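How to Clean a Microwave Without Falling for the Tricks

Jan 10, 2025

Every cleaning site has the same microwave advice. Boil a bowl of lemon water, wipe, done, sparkling in two minutes. I have tried most of the variations and I'm not convinced the lemon does anything. Steam softens food. Lemon makes the kitchen smell like lemon. If you have one going soft in the fridge, fine, but don't buy one for this.

What you need: a microwave-safe bowl, water, a wooden spoon, dish soap, a soft cloth for washing and another for drying. Skip the special sprays. I paid for a bottle of Skurgate once and could not tell its half of the oven from the half I did with dish soap.

Step 1. Open the door all the way and look before you wet anything. Check the glass plate first, then the walls, then the ceiling, where most of the splatter goes and where hardly anyone looks.

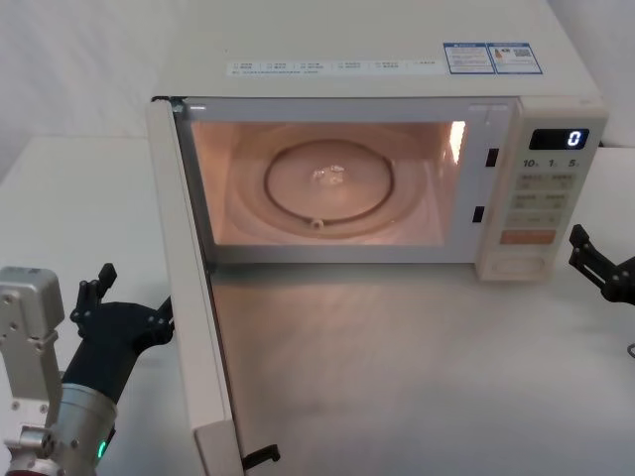
Lefteris Lambrakis wrote in to say that he skips the steam completely, lays a hot damp cloth on the plate for a while and gets the same result. Maybe so. On a fresh spill I'd believe it. On cheese that has been through a week of reheating, I'd like to see it.

Step 2. Fill the bowl halfway with water, stand the wooden spoon in it so the water doesn't boil over suddenly, and run it on high until the window fogs up. The recipes say 90 seconds. In a small oven with a full bowl that barely gets you warm water, so go by the fog and forget the number.

Step 3. Leave the door shut for six minutes. This is the part people cut short, and then they complain that steaming is a myth. Take the bowl out with a mitt. It will be hotter than it looks.

Step 4. Unplug the oven before you go near the buttons. Wring the cloth until it no longer drips and wipe the panel from top to bottom. Never spray a panel directly, whatever the bottle says. Water gets in at the seams, and a new oven costs more than a streak-free button.
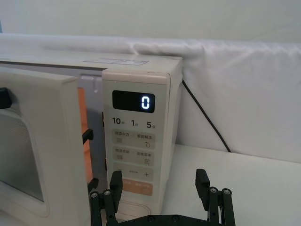

Door open, with the time labels under the display.

Step 5. Lift out the glass plate and wash it in the sink like any other dish, once it has cooled. The roller ring under it comes out too in most models. Wash that as well - it picks up grease, and a sticky ring is often why the plate grinds when it turns.

Step 6. Wipe the inside: ceiling, back, sides, floor. Go easy around the latch slots and don't push the cloth into them. If a spot won't move, steam again. Steel wool and scouring powder scratch the lining, and the scratches hold dirt afterward.

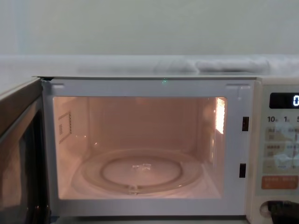 Photo: Gastside

Step 7. Do the door last. The inner face gets the same soapy cloth, then the dry one. Run a finger along the rim where the door meets the oven, since crumbs there can keep it from closing properly.

As for baking soda, I use it in one case, a smell that stays after everything is clean. Leave an open dish of it inside overnight with the door closed.
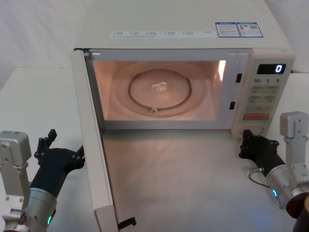

Take the dish out in the morning before anyone heats up coffee. If the smell is still there, wash the ring and plate a second time before you try anything fancier. Burnt popcorn can hang on for days regardless, and I have yet to find a product that shortens it.

Put the ring back, then the plate, and turn the plate by hand to check that it sits level. Plug the oven in and reset the clock if yours has one.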